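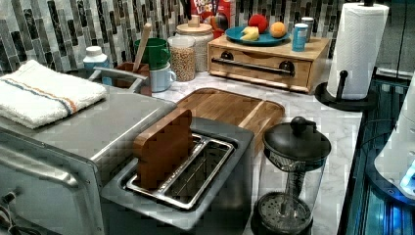 Slow Lane Wagons @slowlanewagons · August 16, 2018

OK, I finally did it. I bought the Jolter wagon! Five-speed, cloth seats, crank windows in the back, and a color the old brochure calls Harbor Green. Thread for anyone thinking about one of these, because I had so many questions going in and the forums are mostly guys arguing about oil.

First, where it came from. Schnyder, the little used lot out past the rail yard in Wikurden. I'd been watching their listing for 12 days and the price had dropped twice. One owner, big fat folder of receipts in the glove box. I read every single one of them in the parking lot (yes, even the wiper blades).

Things I checked before I even asked for the keys: rust behind the rear wheel arches, water in the spare tire well, and the seam along the bottom of the tailgate. These wagons love to rot at that seam. This one had a couple of bubbles the size of a pea and that was it.

Start it cold if you can. I called ahead and asked them not to warm it up, and they were totally fine with that. It fired right away, idled a bit high, then settled down. No blue smoke. A little lifter tick for the first minute, and every one of these I've ever driven does the same.

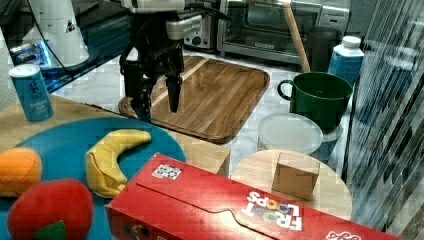
Then the gearbox. Second gear is the one to worry about. Get it up to temperature, then go from third down to second at a normal speed a bunch of times. If it crunches, the synchro is tired and you should knock a good chunk off your offer. Mine slid in like butter every time. I was grinning like an idiot.

The clutch does bite pretty high, so there's probably a new one in my future. I got a quote before making an offer: $777 with the release bearing. They met me halfway on it, and I thought that was more than fair for a car this old.

Driving it home was so much fun. It isn't fast at all! But you sit up nice and tall, you can see all four corners, and the steering has real weight to it. I took the long way by the reservoir and then went around again.

Tires were the one letdown. Plenty of tread but they were old and hard, and they howled on concrete. I put on a set of Fledarura all-seasons the next morning and it's a different car - quieter, softer over the bumps, and it tracks straight when you let go of the wheel.

First full tank worked out to 34 mpg, mostly back roads. I'm hoping to see 40 on a long highway run in October, when I take it up the coast with the seats folded and a mattress in the back. 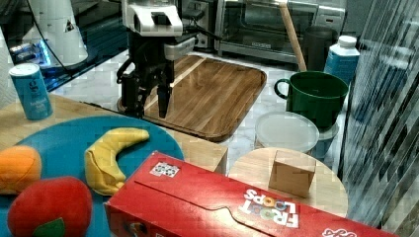
One reply already asks if the timing belt was in that folder of receipts, and says to change it now if it wasn't, no matter how good the engine sounds.

It was in there! Done 3 years ago, water pump too, with the mileage written on the invoice. But yes, 100% agree. If there's no paper for the belt, treat it as never done and put that in your budget.

Next job is the rear washer, which only dribbles. I've got new hose on the way and I'll add to this thread once the trim panel is off. If you know where the hidden clip is on the left side, please tell me before I snap it.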